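Speaker notes: The Short Life of the Household Towel
Nastthorpe Library evening talks, 6 October 2019

Slide 1. Title. Wait for the coughing. Say thanks for coming out to hear a grown adult talk about towels. Mention the tea is at the back and the biscuits have already gone.

Slide 2. How I got into this. Short version: I inherited a linen closet. Long version is the whole talk. 370 pieces, counted over one wet July, and I still couldn't find a washcloth when I wanted one. Pause here. Last time this got a laugh. The time before it got a follow-up question.

Slide 3. Loops. A terry towel is mostly loops, and loops are mostly surface, which is why it drinks up water and also why it hangs on to everything else, including the smell of the gym bag. Pass the two samples around (new one left, old one right). Ask for them back. I started the year with more samples.

Slide 4. Fabric softener. Go slowly, people have feelings about this. Softener leaves a coating. The coating feels lovely and sheds water like a duck. You have paid extra for a towel that pushes your bath around your shoulders. Own up that I used it for years. Do not name the brand, see the letter from Corano.

Slide 5. Folding. Thirds the long way, then in half, then in half again, fold facing out. Hotel people do it this way and so did my aunt, who had no time for hotels. Pale colors on top, as they show dust and so get used first. If it won't lie flat, stop fighting it and roll it.

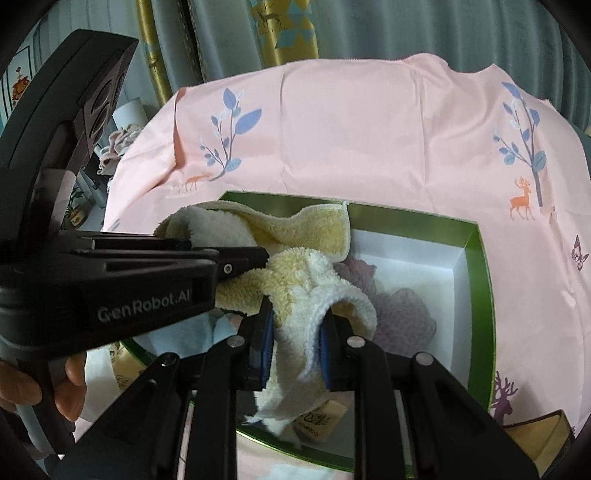 Vukadinović wrote in after the last talk to say that thirds are a waste of effort, that shelves in real houses are too shallow for them, and that a towel folded in quarters dries you exactly as well. All true. Read it out anyway, then point to the box on the slide and move on before anyone takes sides.

Slide 6. Drying. Line first, then a few minutes tumbling if you must. Shake hard before hanging. A line-dried towel is stiff enough to stand up by itself and some of us were raised on that. Skip the bit about static if running late.

Slide 7. When to let go. My rule is 3 strikes: thin in the middle, hem gone, sour straight out of the wash. After that it's a dog towel. After the dog it's a garage towel. I have never seen one leave the garage.

Slide 8. Questions. Cap it at 30 minutes, the room gets locked. Somebody will ask about bamboo. Say "it depends" and look at the clock. Handout is on the Rikix page, code 3117. Take the clicker home this time.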